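1/ OK, I've had the Rondport arm kit for 2 weeks now and people keep asking if it's worth it, so, a little thread. I paid for it myself, they didn't send it to me.

2/ Setup first. The box says 26 minutes. It took me most of an afternoon, mainly the Irkura driver board, which really does not like long USB cables. Swap in a short one and it wakes right up. The printed guide is fine, the app is kinda ugly but it works.

3/ My favorite part is the narrow gripper. I got the Nasura tips as an add-on and they're great for reaching down into stuff. I've been running it over a clear bin with a red bowl and colorful cups in it, which is a mean little test for any arm!

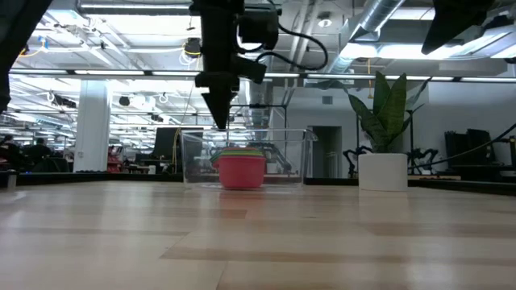

4/ Things I don't love: the fan is LOUD, the cable on the motor housing wants its own clip, and you have to redo the calibration every time you move the bin. Also 12 preset motions sounds like a lot until you see that half of them are waves and bows.

5/ Support has been good! I wrote in at 9 pm about a stuck joint and had an answer by breakfast - a real one, with a wiring sketch.

6/ Would I get it again? Yeah, at the sale price. It was 100 off in April. At full price I'd look hard at the Sandhu kit first, which has the better app. Going to try the heavier tips next and I'll add to this thread when I do.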